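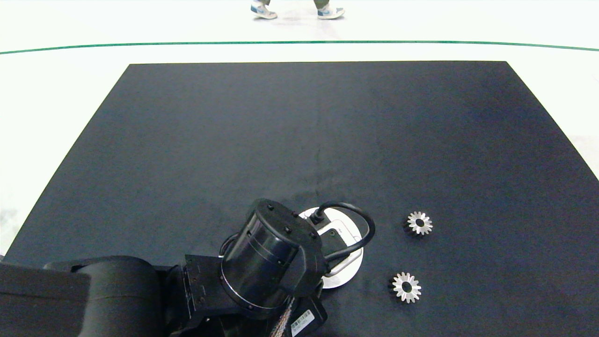

Varov asked under my last post why we teach the arm by hand when we already have a CAD model of every gear and could just program the moves.

Fair thing to ask, so I'm answering it as a thread. Short version: we did program the moves, in June, and it handled the job as long as every part was where the program expected it. Then somebody bumped the mat.

The job is putting small gears into a round assembly. Pick a gear off the mat, carry it over, line up the teeth, lower it, let go. A person does it with no thought at all. The lining up is where an arm struggles.

We show it two ways at Gandton. One is kinesthetic, meaning you put the arm in a mode where it goes slack, hold it near the wrist and walk it through the task. The other is remote. You sit at a second, smaller arm and the big one copies you.

By hand is easier to learn. Most new people can do a full pick and place in their first hour. The trouble is that you're pushing on the arm, so the force readings include you as well as the gear. For moving things through open air that doesn't matter. For meshing teeth it matters a lot.

It's also tiring. The arm carries its own weight in that mode but it still has some drag at the joints, and by the end of a morning your forearm knows it.

Remote is harder to learn and gives cleaner recordings. Your hands are nowhere near the part. The only contact the arm feels is the contact it's making.

So for this job we split it. Rough approach by hand at first, to sort out how the wrist should be turned and where the elbow wants to sit. After that, everything we keep is remote.

One recording is one gear, start to finish. We don't string them together. If gear two goes wrong you don't want to throw away gear one.

We're at 123 kept recordings for this assembly as of 28th February. Another 41 were thrown out. I'll get to why.

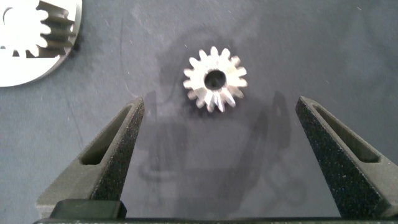

Bajpai replied that the approach must be the easy bit and wanted to know if we could skip recording it and only show the last few centimetres.

We tried that. It learned a good grasp from one starting height and a poor one from anywhere else. How you come in decides what you can grab, and if you come in low and sideways you can knock the gear before the fingers are around it.

What I tell people now: come in from above, stop short, open wide, then go down. The stop is part of the demonstration. Don't rush through it to save time.

Open wide means wider than you think you need. A person operating remotely tends to open the gripper just enough, the way you would with tweezers. The arm copies that, and it isn't as accurate as you are, so it lands a finger on top of the teeth.

A spur gear is an awkward thing to grip from the side. You can end up with a finger flat on the tip of one tooth, or sitting in the gap between two. Both will hold. They hold it at slightly different angles, and that comes back to bite you when you try to mesh it.

I don't correct for this in the grasp any more. I let the gear be at whatever angle it's at, and show the arm how to fix it at the other end.

Fixing it looks like this. Lower until you feel the teeth touch. Don't push. Turn the wrist a little one way, then a little the other, keeping the pressure light. When the teeth find the gap the gear drops. Then you lower the rest of the way and open.

People watching find it slow. It is slow. You want the arm to see the search happening, including the turns that didn't find anything.

Which brings me to the 41. Six had dropped gears. I kept those in a separate folder and we may use them later. The rest were technically fine. The gear went in. They were thrown out because the operator got lucky and it meshed first go, with no search in it, and we already had plenty of those.

Too many lucky ones and the arm learns that you just push down. We found that out on the first trained version, which pressed on a gear that wasn't lined up until the force limit stopped it. No damage, but not something I want to hear again.

Tipene Dunstan and I swap every 15 recordings. Partly for our eyes, partly so the arm doesn't learn one person's habits. I turn clockwise first when I'm searching. Tipene goes the other way. I hadn't noticed I had a preference until we played the two sets back side by side.

We argued over whether mixing the two was a good idea. The worry was that it would average us out and not turn at all. It did hesitate in the early versions. With more recordings it picks one and commits, and I can't tell you why it picks the one it does.

Parts get moved between recordings. Not by much – a few centimetres, a bit of a rotation. You have to be disciplined about it, as after a while you start putting things back in the same comfortable spot. I now close my eyes and nudge.

We also do some runs where the first grasp is deliberately a bit off and the operator has to let go, back up and try again. Those are worth more than clean ones, in my experience. Without them it has no idea what to do after a bad pick except carry on to the assembly with nothing in the gripper.

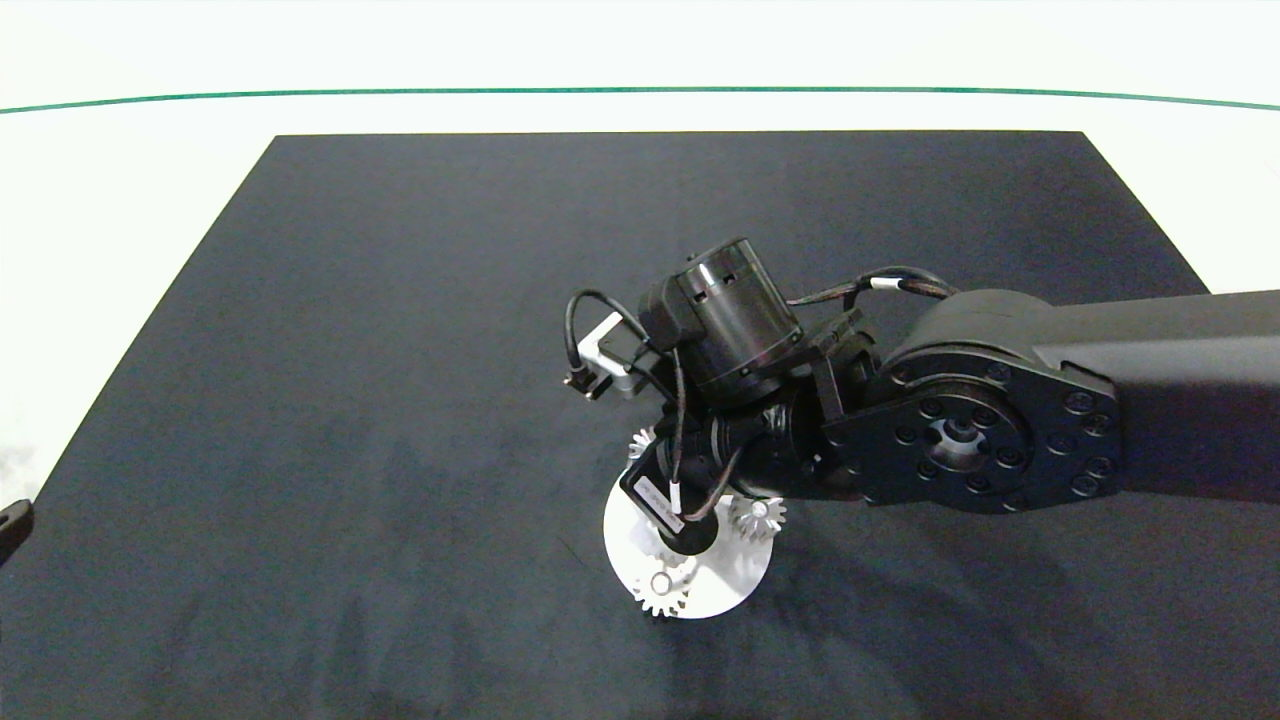 How do you know when you've shown it enough? We stop recording and let it run by itself, and if the new failures look the same as the old ones, we record more of exactly that. When they start looking different each time, more of the same won't help much.

At the moment most of the failures are at release. The gear is in, the fingers open, and one finger drags the gear back up a little as the wrist lifts. It's my own fault. I was lifting while opening to save half a second, and it learned that faithfully.

The new rule for both of us is open fully, wait a beat, lift straight up. I've started redoing the worst of mine.

A few practical things for anyone setting up something similar.

Watch your cables. On our first day of remote work I wound the wrist nearly a full turn during a search and ran out of slack. Decide on a range for the wrist and start each recording from the middle of it.

Look at the wrist camera view while you operate, at least for the last part. If you're lining up teeth by leaning over and looking with your own eyes, you're using information the arm doesn't have, and it can't learn what you did from what it can see.

Write a note on every recording straight after, even if it's one word. "Slow", "good search", "slipped". I skipped this for the first couple of days and had to watch the lot again.

Take breaks before you need them. Tired recordings look fine and aren't. The pauses get shorter and the pushes get harder.

Next on the list is the Trostska set, where the gears sit closer together and the last one has to mesh with two neighbours at once. I tried it remotely yesterday and got it in on my fourth try, so I expect the arm will need a fair bit of showing.

I'll post the release fix when the retrained version has had a proper run.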